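Drying racks, crates and tea towels: your questions
Page maintained by Clementina Esteves. Last changed 2025-06-13.

We get asked which washing-up gear is worth buying. Mostly, less than the shops would like.

Do I need a wire rack with a tray under it?
If you wash up by hand and have the worktop to spare, yes. A tray with a lip at the front is handy if you can point it at the sink. On a table it's just a tray, whatever the box says about drainage.

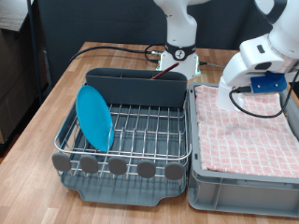
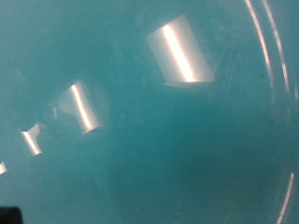 Is plastic crockery a false economy?
I'm not convinced either way. It survives being dropped, and it picks up fine scratches however gently you think you're treating it. Scouring pads make this worse. I have yet to see a "scratch restorer" that did more than make things greasy.

Should towels be kept in a crate?
Clean, dry and folded ones, fine. A damp towel folded into a plastic box will smell by the next morning, and ribbed sides don't count as ventilation.

The Miltado rack costs £85. Is it better?
Archie Rennie has had one since March and says it holds plates upright. So does his old one.

Do I need a utensil caddy?
A mug does the same job. A long caddy at the back is more use if you wash a lot of brushes and wooden spoons, but check that it lifts out. They collect a grey sludge at the bottom that no amount of rinsing in place will shift.

What about antibacterial tea towels?
Wash ordinary ones hot and change them often. I'd want to see the claim still standing after 35 washes before paying extra.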